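El servicio de préstamo de vajilla Trovum estrena cocina en la calle Cleslow

La vajilla compartida del barrio ya tiene casa propia. Trovum, el servicio de préstamo de platos y fuentes que hasta ahora funcionaba desde un garaje con una sola pila, abrió el domingo su nueva cocina en el número 52 de la calle Cleslow, y lo hizo como mejor sabe: dando de comer a mucha gente y fregando después hasta bien entrada la tarde. ¡Qué ganas teníamos de contarlo!

El comedor se llenó a mediodía. Hubo crema de remolacha, patatas asadas, ensalada de col y un bizcocho de limón que duró un suspiro. Se sirvieron unas 200 raciones, todas en loza prestada, sin un solo plato de cartón, y a las cinco empezó la otra mitad de la fiesta, que para muchos de los que estuvimos allí fue la más divertida: volver a dejarlo todo limpio y en su estante.

El sistema es muy sencillo. Quien organiza una comunión, un cumpleaños o una comida de vecinos reserva la vajilla con unos días de antelación, la recoge en cajas y la devuelve sin restos. El repaso final se hace en la cocina, pieza por pieza y a mano, con agua templada y esponja blanda. La loza antigua, que es buena parte de la colección, lleva mal el lavavajillas, y además así se revisan los bordes y se apartan las piezas con algún desconchón.
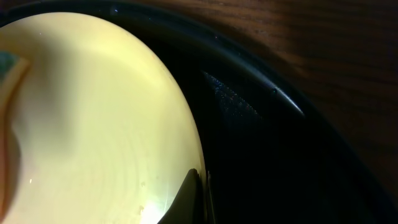 Un plato color crema, con sus finos círculos concéntricos, junto al borde de un recipiente negro.

Y menuda colección. El catálogo suma ya 520 piezas, casi todas donadas, y da gusto curiosear entre ellas porque apenas hay dos juegos completos. Conviven los platos lisos con los de filo dorado, las soperas de boda con las tazas de desayuno, y en las cajas de préstamo se mezclan sin complejos. Una mesa puesta así tiene muchísima más gracia que cualquier vajilla de catálogo, y el domingo se vio: la gente cambiaba de sitio para comer en el plato que le gustaba y más de uno le daba la vuelta al suyo para buscarle el sello.

La donación más grande de este año llegó en febrero desde el antiguo comedor Stelmakh, que cerró sus puertas después de toda una vida sirviendo menús del día. Venía embalada en papel de periódico y hubo que dedicarle varias tardes. De allí proceden muchas de las fuentes ovaladas, las más solicitadas en cuanto empieza el buen tiempo y las primeras en agotarse cuando coinciden dos celebraciones.
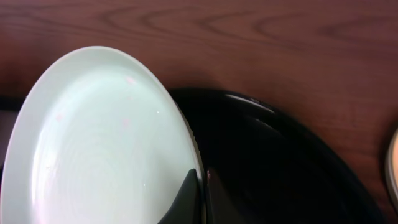

Blanco, ovalado y de borde marcado: un plato sobre el fondo rojizo de la madera.

El local también se merece unas líneas. Antes fue almacén de la ferretería Puraseck, que lo cede por un alquiler muy bajo, y todavía conserva los cajones de tornillos detrás de la puerta (ahora guardan cucharillas). La reforma ha costado 3000 euros, reunidos con rifas, dos mercadillos y una hucha que estuvo medio invierno en la panadería. Con ese dinero se han puesto dos pilas hondas, un escurridor largo de pared a pared y estanterías nuevas hasta el techo. Falta cambiar una ventana que no cierra bien y pintar el pasillo.

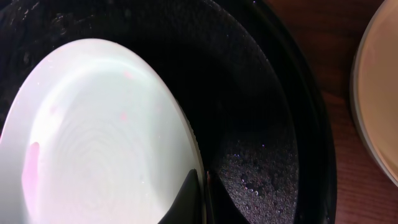

La remolacha, por cierto, tiene fama de ser la prueba más dura para la loza clara, y en la cocina hay opiniones para todos los gustos sobre cómo tratarla. Unos defienden el remojo largo, otros una pasta de bicarbonato y un rato de paciencia, y hay quien jura por el limón. Las manchas rosadas sobre esmalte blanco, como las de este plato ovalado metido en una sartén negra y honda, se ven enseguida, y a su manera es una ventaja: en una pieza oscura se escapan con facilidad. El bicarbonato va ganando adeptos, aunque el debate del domingo quedó abierto y se prolongó hasta la puerta.

A partir de ahora la cocina abrirá los martes y los jueves de cinco a ocho para recogidas y devoluciones. El préstamo sigue siendo gratuito para los vecinos, con una pequeña fianza que se devuelve al entregar las cajas. Las piezas rotas se reponen con otra parecida, da igual el dibujo.

También se buscan manos para el turno de los jueves y se aceptan donaciones de loza en buen estado. Lo que más falta hace en este momento son platos hondos, jarras de agua y cajas resistentes con asas. De tazas de café van sobrados.

La próxima comida abierta será a finales de primavera, en el patio si el tiempo acompaña. El menú está por decidir, pero ya se han recibido varias peticiones de repetir la crema.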